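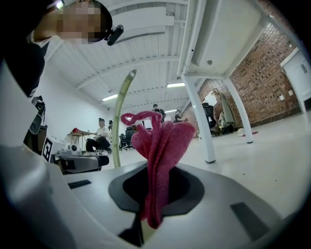
Can a machine fold the laundry of a normal family today? Only a part of it, and slowly. Flat pieces like towels go well in many trials, but shirts and socks are still a big problem.

Student project report, Abdul-Rahman Quansah and Iddrisu Laryea
June 1, 2022

1. Purpose
We wanted to know which chores at home and in a small shop a machine can already do without help. We chose folding, wiping a counter and putting boxes on a shelf.

2. Method
We ran 214 trials with the same program, which we named Jakilari. A trial was good only if no person touched the work before the end.

3. Results
Boxes were the easiest task, with 93 percent good trials. Towels came next with 87 percent. For shirts we do not give a number - we changed the rules two times, so the results cannot be compared.

The main difficulty with cloth is that it never lies the same way twice. The program often took two layers when it needed one.

4. Next work
In July we will repeat the shirt trials at the Kirndale laundry shop. Iddrisu will also write a new part of the program for finding corners.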